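Kateck Cloth Folding Notes

README

Welcome! Kateck is a small collection of notes and pictures on folding soft things — cloths, tops, anything that slumps when you let go of it. It grew out of the laundry pages at Starkholm, and we love how much there is to learn from one crumpled heap.

What's inside
notes/ 200 short entries on folds and creases
pictures/ 400 stills, sorted by colour of cloth
lists/ 5 word lists (heap, wedge, edge, corner, crease)

Bunched cloth

Red in the back centre, salmon pink to the left, green to the right. Entries on bunched cloth go under "heap" or "wedge".
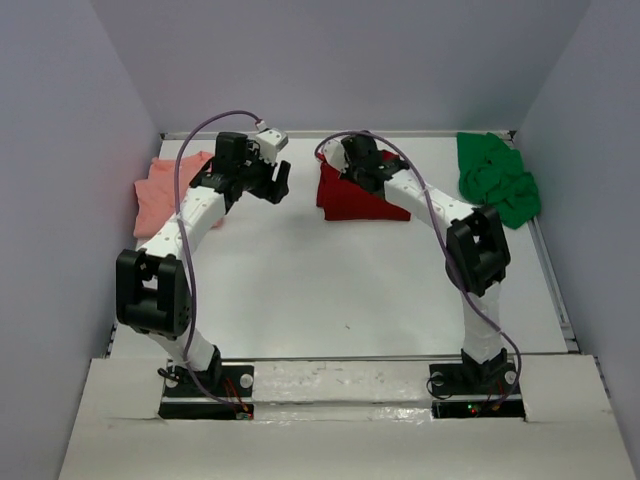
Lodhi wrote in to ask for a separate word for cloth that stands up like a tent, and we'd happily add one in the next update.

Spread cloth

Flat fabric is where the fun starts! Look for a straight edge first, then a square corner, then any part still folded over. 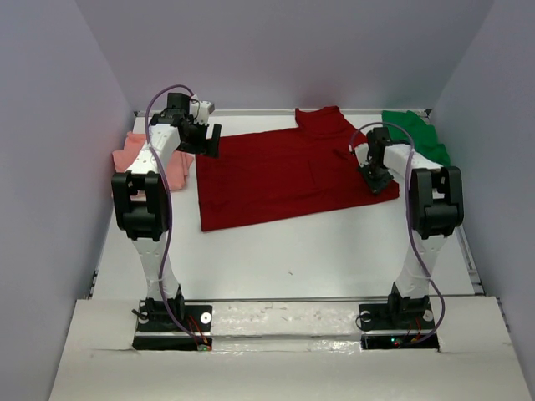 Dark red garment, mostly flat, top right still folded.

Updating
New entries go in each March, up to 30 at a time. Send yours to the Clarko folder.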